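1/ I have now worked for 51 weeks on a map of an island that does not exist, and would like to talk about place names, as my family has asked me to stop.

2/ The island began as two towns, Trasberg and Drilach. They hate each other. I hadn't planned that, but look at the names. Of course they do.

3/ Rule one of naming: say it out loud in a shop. Skadwood passed. The old name for Skadwood got me asked if I needed a tissue.

4/ Rule two: people are lazy. A village of 300 will not use four syllables to get home. Wear the name down until it sounds like something shouted across a field.

5/ I once wrote 2,000 words on why the river Salian is called the Salian. The answer was "after the other Salian". Real rivers do this all the time and get away with it.

6/ Every island also needs one treasure with a name far too grand for it. Mine has had 57 so far — all of them sounded like cough sweets.

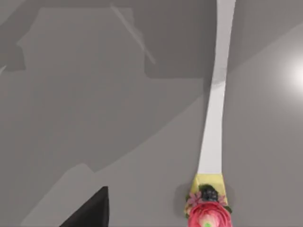
Pale blade, yellow collar, still no name.

7/ Rule three: leave one hill blank. Somebody will ask about it, and you can look mysterious while you think.

8/ Next up, bridges. Drilach wants one. Trasberg has objections.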